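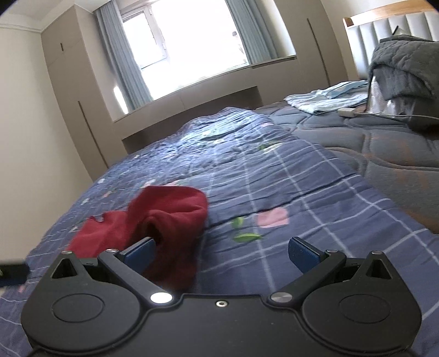
Jordan Cheetham wrote in after the last version of this guide to say the sheet section skipped straight past the bit where you find out which way the fitted one goes. Fair call, so I've redone it.

Section 3: Making up the guest bed at Cudside

Strip the bed first and chuck everything in the hall basket. Then:

1. Pull the bed out from the wall. It's on castors, but the left back one sticks, so give it a bit of a shove with your hip.

2. Lay the mattress protector with the elastic facing down. I've put it on upside down twice and it crackles all night.

3. Find the tag on the fitted sheet. On the Ezeani set it goes at the foot, on the right. The older Trevuvden set has no tag left (I cut them off, sorry!), so look for the longer seam and run that down the side.

4. Do the two head corners, then the foot corners on the diagonal. If the last one won't reach, start again – don't yank it, the elastic's tired.

5. Flat sheet next, pretty side down, with 25 cm folded back at the top.

6. Doona, then bedspread. The bedspread should hang level both sides and clear the floor.

Note: spare pillowslips are in the linen cupboard, second shelf, behind the beach towels. The flannelette ones come out again when it cools off, usually late March.

Caution: the electric blanket has to lie dead flat and it never gets folded. Roll it for storage. If the cord looks frayed anywhere, leave it off and text me.

7. Push the bed back, leaving enough room to get at the power point behind it – the lamp and the blanket both plug in there.

Home | House guide | Kitchen | Beds and linen | Bins | Budport map

Updated 25/09/2024 | Contact us | Back to top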